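Birkgate Allotments, a year in. I said I'd write something when I'd had the plot for a full twelve months, and it was twelve months last week, so get yourselves a cup of tea because I do go on.

When I took on plot 14 it was brambles up to my chest and a bath. I still have the bath. It has mint in it now, and if you are reading this and live anywhere near Landow you are very welcome to some mint, please, I mean it, bring a bag.

The first thing I learned was to stop digging everything. I dug for five weekends straight, hurt my back, and brought up a fresh crop of dandelions for my trouble. The old boy two plots along puts cardboard down with compost on top and then goes and sits in his chair. I have copied him since March (including the chair).

Things that did well: runner beans, chard, the yellow courgettes, and the potatoes once I remembered where I'd put them. Things that did not: carrots. Nine carrots, the whole year, and one of those had legs.

I was going to be very organised and keep a notebook. The notebook lasted until the end of April and then got left out in the rain -- so if anyone asks what variety my tomatoes were, they were red ones.

August was the silly month. You go away for a few days and come back to marrows. I was leaving them on doorsteps by the end, and my sister has asked me to ring first in future. It does make you feel rich though, having a bowl of veg on the table and more where that came from. 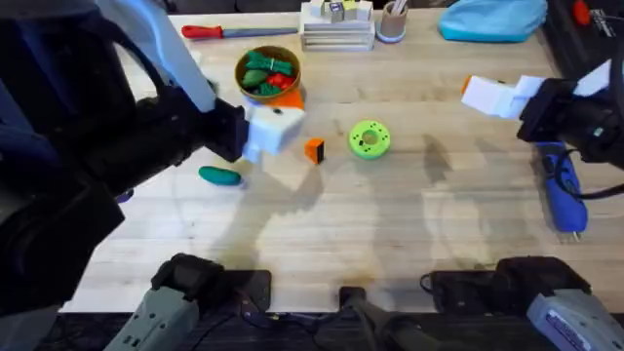
A bowl of greens with a bit of red. The toy sort, so no slugs!

Slugs, since I've brought them up. I tried beer, I tried wool pellets, I tried going out at 8 in the evening with a torch and a bucket. The torch works best by a mile, and you get to say hello to everybody else who is out there with a torch and a bucket.

Next year I want a proper bed of leeks and a few more flowers for the bees. I've also been promised some raspberry canes by the lady at the top gate, if I can get the last corner cleared before the ground goes hard -- it's mostly couch grass and somebody's old carpet.

Waiting list is open again, by the way. Mine took 5 months to come through, so put your name down even if you're only half sure. Form's on the noticeboard by the tap.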